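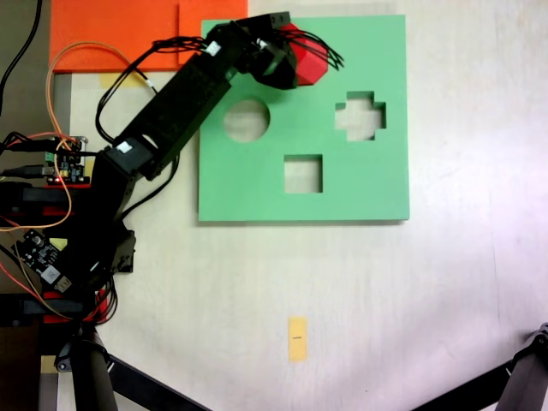
What clearance should a shape-sorting board have around its blocks?
Allow 1 mm on each side for a circle or a square, and slightly more for a cross, where twelve edges can bind instead of four. Measure after painting. Two coats of enamel will close up a tight hole.

Cutting the holes
Mark out from the finished block, not from the drawing. Drill the circle with a hole saw in one pass, board clamped over scrap. For the square, drill the four corners first, then join them with a coping saw and file to the line. The cross takes longest: cut the two bars as separate slots and square up the inner corners with a flat needle file.

Finishing
Sand the top edge of each hole with 90 grit, then finer, until a fingertip runs over it without catching. A slight chamfer helps the block find the hole. Leave the lower edge square.

Cleaning
Wipe with a damp cloth and dry flat. Boards stood on edge while wet tend to bow, and a bowed board rocks on the table. If it has bowed, lay it hollow side down under a weight for 16 hours and check with a steel rule.

Storage
Keep blocks in a lidded tin with the board on top. Pranab Mridha keeps a paper template of each hole in the same tin, so a lost block can be cut again to size.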